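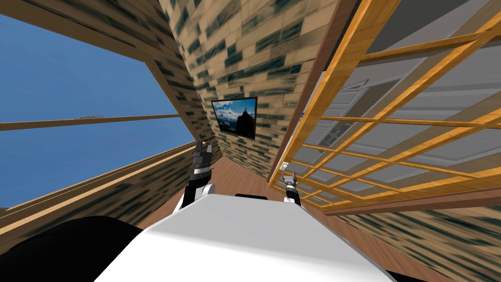
Compte rendu de la réunion de rentrée de la chorale
Septembre – par Corina Schwaiger
Imprimer | Envoyer par e-mail

Bonsoir à toutes et à tous ! C'est encore moi qui m'y colle pour le compte rendu, vu que j'avais le seul stylo qui marchait, et que Huệ Chu menait les débats (très bien d'ailleurs, on a fini avant la fermeture du parking). Je vous le fais comme d'habitude, dans l'ordre où les choses ont été dites, sauf l'histoire des partitions qui est revenue trois fois sur le tapis et que j'ai regroupée. Si j'ai déformé vos propos, écrivez-moi, je corrigerai avant l'envoi aux absents.

Ouverture

On a commencé avec un bon quart d'heure de retard parce que les altos racontaient leurs vacances. Huệ a rappelé l'ordre du jour : le programme de Noël, les partitions, les répétitions, le week-end chantant, les sous, et les divers. Le compte rendu de juin a été adopté sans remarque, à part Delano qui tient à préciser qu'il n'a jamais dit que les ténors « chantaient trop fort », il a dit « avec beaucoup de cœur ». C'est noté, Delano.

Programme de Noël

Gros morceau de la soirée. Giáp, notre chef, était venu avec une liste et surtout avec des idées. Il voudrait cette année une première partie a cappella, assez courte, et une seconde avec le petit ensemble à cordes de l'école de musique. Pour la première partie, il propose deux pièces de la Renaissance, un noël provençal que les anciens connaissent déjà, et une berceuse vietnamienne qu'il a arrangée lui-même pendant l'été. Il nous l'a jouée au piano en chantonnant la ligne de soprano une octave plus bas, et moi je l'ai trouvée magnifique. Huệ veut bien nous aider pour la prononciation. Elle nous a prévenus que les tons, ça se travaille, et que si on les chante n'importe comment on risque de raconter tout autre chose que ce qui est écrit !

Petite inquiétude du côté des basses, qui ne sont plus que 5 depuis les départs du printemps. Giáp a dit qu'il pouvait alléger certains passages, mais qu'il préférerait recruter. Tout le monde est d'accord pour recruter, évidemment. La question de savoir où l'on trouve des basses a occupé un bon moment et je ne recopie pas toutes les suggestions. On retient une affichette à la médiathèque, une autre à la boulangerie, et chacun en parle à son beau-frère.

Pour la seconde partie, on a hésité entre Vivaldi et Charpentier. J'étais plutôt Vivaldi, je ne m'en cache pas. Après discussion (un peu vive du côté des sopranos, pardon les filles), on a voté à main levée et c'est Charpentier qui passe. On ne fera pas la messe en entier, Giáp choisira les extraits et nous envoie la liste dans la semaine. Il demande qu'on écoute l'œuvre d'ici là, au moins une fois, et pas seulement en faisant la vaisselle.

Partitions

Comme je le disais, le sujet est revenu souvent. L'armoire est dans un état épouvantable. Il manque des pages au recueil vert, on a en double des choses qu'on ne chante plus depuis des lustres, et quelqu'un a rangé les chants de marins avec les requiems. J'ai proposé une matinée de tri et, grand moment de solitude, j'ai été la première à lever la main pour la faire. Delano et Huệ m'accompagnent. On jettera ce qui est vraiment mort et on fera des chemises par programme. Merci de me rapporter tout ce qui traîne chez vous, même gribouillé, même avec des ronds de café, je ne poserai aucune question.

Giáp rappelle aussi qu'on annote au crayon. Au CRAYON. Les stylos bille et les surligneurs restent à la maison.

Certains voudraient passer à la tablette. Pas d'opposition de principe, mais chacun se débrouille avec son matériel et avec sa batterie, et pour le concert on garde le papier et les pochettes noires, au moins cette année. On en reparlera, je sens que ce n'est pas fini.

Répétitions

On garde le vendredi. L'idée de passer au mardi a été examinée sérieusement, sauf que trois d'entre nous ont yoga et que la salle est prise par le club de bridge. Donc vendredi, même salle, même heure. Échauffement à l'heure dite, ce qui veut dire qu'à l'heure dite on est debout, manteau enlevé et téléphone éteint. Giáp a été gentil mais ferme.

Nouveauté : il voudrait prendre chaque pupitre à part, une fois chacun, avant les vacances de la Toussaint. Les altos passent en premier, puis les ténors, les sopranos, et les basses à la fin pour laisser leur chance aux recrues. Pendant ce temps-là les autres sont libres, ou peuvent venir plier des programmes, selon l'humeur.

Question du chauffage : Huệ a rappelé la mairie, qui promet une intervention avant les premiers froids. On nous avait promis la même chose l'an dernier et j'ai chanté tout le mois de décembre en écharpe, alors je demande à voir.

Week-end chantant

Là, bonne nouvelle, on retourne au gîte du Clernosell ! Ceux qui y étaient se souviennent de la grande salle et de l'acoustique, et aussi de la soupe au potiron. Le gîte nous garde 14 lits, on pourra en demander d'autres si ça se remplit, mais il faut se décider vite. Les conjoints sont les bienvenus s'ils acceptent de chanter ou d'éplucher. Côté travail, ce sera surtout Charpentier, et une soirée entière sur la berceuse.

Delano s'occupe du covoiturage. Dites-lui si vous avez de la place, et dites-lui aussi si vous êtes malades à l'arrière, il avait eu une mauvaise surprise la dernière fois dans les virages. Pour les repas, on refait comme avant, chacun apporte un plat pour le samedi midi et le gîte assure le reste. J'ouvre une liste sur le tableau de la salle, histoire d'éviter qu'on se retrouve encore avec une montagne de taboulés.

Les sous

La cotisation reste à 50 euros pour l'année, payable en deux fois si besoin, il suffit d'en toucher un mot à Huệ discrètement. On avait envisagé une petite augmentation à cause du prix des partitions, mais le concert de juin a bien marché et la buvette aussi (bravo pour les crêpes, vraiment). L'entrée du concert de Noël passe à 7 euros, gratuite pour les enfants. Il y a eu une voix contre, la mienne : j'aurais préféré la libre participation comme avant. Je m'incline.

L'imprimerie Rukerex nous refait les affiches au même tarif que l'an dernier. Il leur faut le visuel avant les vacances. Si l'un de vous dessine un peu, c'est le moment de se dévoiler, sinon on aura de nouveau mon sapin, et je crois que personne n'en a très envie.

Divers

Tenue de concert : noir, avec une touche de rouge. La discussion sur ce qu'est une touche a été longue. Une écharpe, une cravate, un foulard ou une fleur, oui. Un pantalon rouge, non, désolée.

On cherche quelqu'un pour tourner les pages de la pianiste le soir du concert. Il faut savoir lire la musique et ne pas éternuer.

L'EHPAD nous redemande pour un après-midi de chansons en janvier. Accord général, on adore y aller. Programme léger, on ressort les Trenet. Huệ voit avec l'animatrice pour la date.

La clé de l'armoire a été retrouvée, elle était dans l'armoire. Un double sera fait.

Quelqu'un a laissé un parapluie bleu à pois après la répétition de juin, il est toujours au portemanteau et il commence à faire partie des meubles.

La séance a été levée peu avant 22 heures et on a terminé le gâteau aux noix de Giáp sur le pas de la porte. La recette m'a été promise, je la joins au prochain envoi si je l'obtiens.

À vendredi, avec vos crayons !

Corina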